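A Wednesday at Grullach

I had been meaning to visit the Grullach packing house ever since my cousin moved out that way, and when they announced a visitors' day for 29 Sep 2021 I put my name down the same evening. It's a long drive, the last part of it behind a hay truck, but the coffee was on when I got there and somebody had baked two kinds of crumb cake, so I forgave the hay truck pretty quickly.

Our guide was Shiuli Jayawardena, who started on the sorting line as a summer job and now runs the training room. She took us through the receiving dock first (bring a sweater, it's chilly in there even in September) and then up the metal stairs to look down on the line. On a busy day they send out 2,000 boxes, and from up there you can watch the whole business, the belts and the forklifts and the people in hairnets calling to each other over the noise.

Two years ago there were fourteen people standing at the gift box tables, putting fruit and little side items into place by hand for eight hours. Now there are robot arms on part of that work, from a company called Tedov, and nine of the old crew look after them. The other five went to the dock or the office, except for one who retired and, Shiuli told us, still comes by for the cake.

I asked her if people had been worried. Of course they had, she said! The first month was miserable. The arms were slow, they stopped every time a peach was a bit lopsided, and the crew felt they were babysitting something that was supposed to replace them. What helped was letting the crew do the teaching. They know which fruit bruises if you so much as look at it, and they were given the say over how hard the grippers squeeze and how fast they move.

The training room itself is small and bright and was my favorite stop of the day. They practice there on ordinary things, fruit and bowls and whatever else is handy, over a green cutting mat like the one I use for quilting. I stood there far longer than I was supposed to and had to trot to catch up with the group. 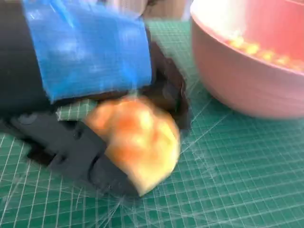

A practice pick in the training room, with a pink bowl behind the fruit.

One of the older packers told me her wrists have stopped aching at night, and she was very glad of that. She also said she misses the talking. When you stood shoulder to shoulder at a table you heard about everybody's kids and everybody's kitchen remodel, and now she has two stations to mind and a screen to look at, so the talking waits until lunch. They have made lunch ten minutes longer. She thought twenty would have been better, and I'm inclined to agree with her.

Pay came up too, from a gentleman in our group who wasn't shy about it. The people who took the Umby course, as they call the in-house training, got a raise when they finished. Those who moved to the dock did not, and Shiuli said plainly that this is still a sore point and that it's on the list for October.

We finished in the yard with cider and a bag of fruit each. If you want to go, sign up early, wear flat shoes for the metal stairs, and park behind the office, where there's shade. The next visitors' day is in the spring.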